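Re: [teardown-learning] Demo count for the drive removal task
July 23, 2025

On the Drurneck list, Aubert wrote:
> We now have 441 demos of pulling a hard drive from a desktop case.
> Trukari trains on them without trouble. Propose we stop there and
> move on to memory modules.

I'd hold off. 323 of those came off the same bench at Molinance, with the same model of case lying the same way. I don't see how that teaches anything except one case on one bench. The drive bay is the awkward bit, with blue latches to reach and cables all over the place, and I doubt a different colour or make of latch would go nearly as well. 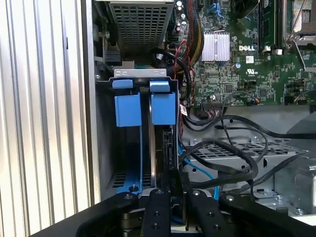
How many more demos do we need before moving on? Nine other case models would do more for me than another few hundred of this one, so I'd count models first and demos second.

I'm also not sold on the success labels. Whoever drives the arm marks their own run, and I've seen "success" on runs where the cable was still plugged in at the end. Could we get a second person to check a batch before December? I'll take the first lot if somebody sends me the logs — the raw ones, please, with the failed tries left in.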